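Tokley Evening Course, Surfaces and Coverings
Handout 2: marble print on a work table

OK, so this is the one everybody asks me about! Marble print is cheap, it's cheerful, and it makes an ordinary table look like a kitchen counter. It also shows up every lazy thing you do when you lay it.
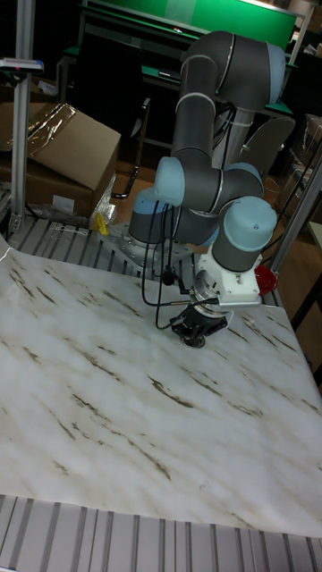 Gebretsadik

Unroll it the night before if you can. Mine always want to go back to being a tube (creases too, especially near the ends), and a curl at one edge will creep up on you all day. I weigh down the corners with whatever's handy and leave it alone. Please don't iron it. I did that once, in August, and had to buy another from Vateck.

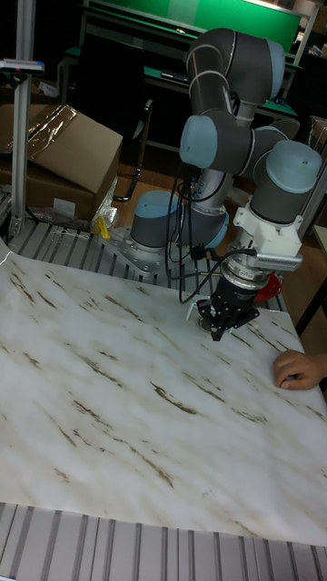 Could you just tape all four sides down and be done with it? came the question last time, and sure, you can, but then any bulge in the middle has nowhere to go. I tape the back edge, smooth toward me with a flat hand, and only then do the front.
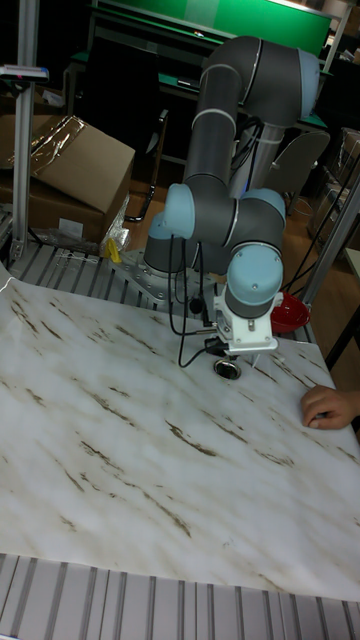
Use low-tack tape and press it down with your thumb, a little at a time. Check the veins before you commit, too, and decide which way you want them running (I like a diagonal). Turning a big sheet around later is a pain. 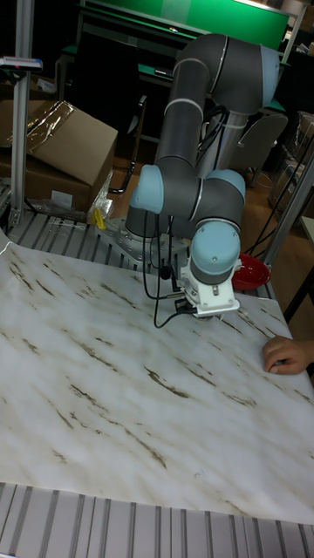
Slotted tables need a bit more care than flat ones. The grooves can telegraph through a thin sheet, so run your palm over it and feel for ridges. I like to leave a band of the slats showing in front, keep a hand on the right corner while things settle, and put something colorful at the back, like the red bowl, to judge the white against. For next time, bring your own sheet and read the Nusska notes on joins.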